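Two night guards were hurt late Thursday when a small group of armed men tried to force their way into a freight depot on the edge of Drinstead, police said, in the second attack on the road between the town and Irkden since the start of May.

Neither guard's injuries are thought to be life-threatening, and both were awake and talking to family by the time the morning shift came on at the hospital in Irkden, where staff had kept a kettle going all night for worried relatives and a good many neighbors who had simply turned up to ask how they were.

According to police, 4 men came over the back fence shortly before midnight and fired several shots toward the gatehouse. They left on foot when the alarm sounded, and officers were still searching the fields toward Brarner well after sunrise, with help from farmers who know the ditches and tracks better than any map does.

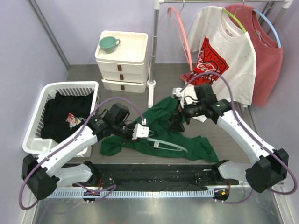

A dark green garment and a hanger between two robot arms.

The depot is run by the haulage firm Verschueren, which employs 182 people in the district. The company said the site would stay closed through the weekend and that everyone on the schedule would be paid as usual.

Police have set up checkpoints on the Brarner road, and drivers should expect to wait about 12 minutes at busy times. The school bus will take the longer route past the mill until the checkpoints come down.

Anyone who was near the depot on Thursday night, or who has a camera facing the road, is asked to call the Drinstead station and give the case number, 923.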